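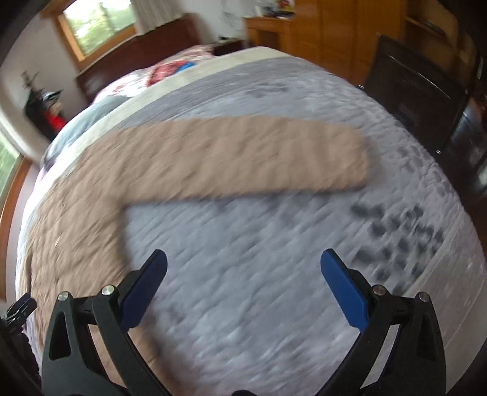

Bed linen and towels at Nygård are included in the price of every room, and you don't need to bring your own. Each guest gets a bath towel and a hand towel. We put them out on the bed before you arrive – look for a beige towel on the quilted bedspread, so please use it.

How often are towels changed?
Every third day on stays of five nights or more. If you need a fresh one sooner, leave the used towel on the bathroom floor and ring Elsa Strand on extension 11.

Can I take a towel down to the lake?
Please don't. Lake towels are kept in the basket by the back door.

Is the bedspread washed between guests?
Sheets, pillowcases and towels are washed after every stay. Bedspreads are washed once a month, or straight away if they are marked. Tell us if you spill something – we would much sooner know.

Can I have a different pillow?
Yes. We have firm, soft and feather-free pillows. Ask when you book or at the desk before 9 pm.

Do you wash guests' own clothes?
Not since 2024. The launderette in Plododville is open until 8 pm and takes coins and cards.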